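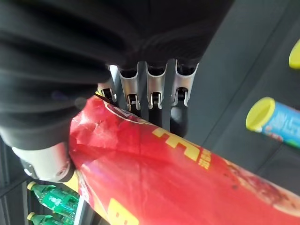 Wernwood Community Help > Days Out and Events > Open days

Is the Skanurora open day in Trultordale worth it for a shop worker and a nine-year-old?

Asked Wednesday, September 7, 2022

Skanurora are doing another open day at their unit in Trultordale and we have been offered places in one of the demonstration slots. It's the shelf stacking robot, the one they call Bae. I work nights on replenishment in a supermarket so I have my own reasons for wanting a look, and my daughter is nine and likes anything with moving parts.

The booking page only says "live handling of everyday goods" and gives the slot as 27 minutes. Does it do anything in that time, or is it mostly a talk? I went to a different firm's day in May and we got slides and a robot in a glass case. Also, how close can you stand, and is there anywhere to sit? My knee isn't good.

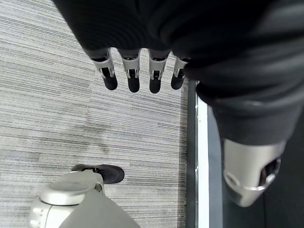 I should add that we would be coming by bus, so if the early slots are better than the late ones I need to know before I confirm. The form won't let you change it once it's gone through.

3 answers

Answer 1 (marked helpful)

I went to the last one. The talk is short, five minutes if that, and then they run the robot until the slot ends. There were 40 of us in the room, which was too many for the front row, so get there early if your daughter is small. You stand behind a tape. There are a few folding chairs along the back wall but you see very little from them. I asked for one to be brought forward and they did it without any fuss.

It is slow. I'd warn her about that beforehand. It picks up a thing, stops, moves, stops again. On our day it dropped one packet and a member of staff picked it up and they carried on.

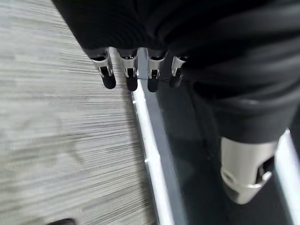
The hands were what most of the children asked about, and if yours is the same, tell her to look at the sleeves as well. Ours wanted to know why a robot needs clothes. The man said they keep dust and crumbs out of the joints and stop people catching their fingers. It isn't a tight fit, the black cloth sags right down over the silver part with all the creases showing. My son said it looked like a coat that was too big.

Go for the 2 o'clock if you can. The bus gets in at twenty to and the morning ones were running late when we were there.

Answer 2

no idea about this one but the car park there is tiny

Answer 3

I also work in retail (convenience, days) and went for the same reason as you. I asked about weight and was told they keep everything under 400 g for the demonstrations, so no tins and no full bottles. I asked about rotation and date checking as well and didn't get much of an answer. They are only working on picking up and putting down so far.
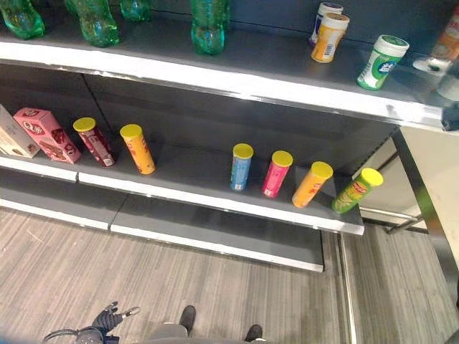
Don't expect a proper aisle either. They use a short run of shelving and a small range, and the same few lines come up again and again. You won't find it faced up the way you'd have to leave it. Look at the crisp tubes on the middle shelf, upright, yes, but with a great big gap in the row, and the bottom shelf has nothing on it at all. My manager would have had words. But tubes and soft packets are awkward in different ways, and I thought it was worth the bus fare to see both being tried.

Wear flat shoes. The toilets are in the next building and you have to be signed out and back in, so go before your slot.

Comment from the person who asked: Thank you, both of the long ones were very useful. Have put us down for 2 o'clock and emailed them about a chair.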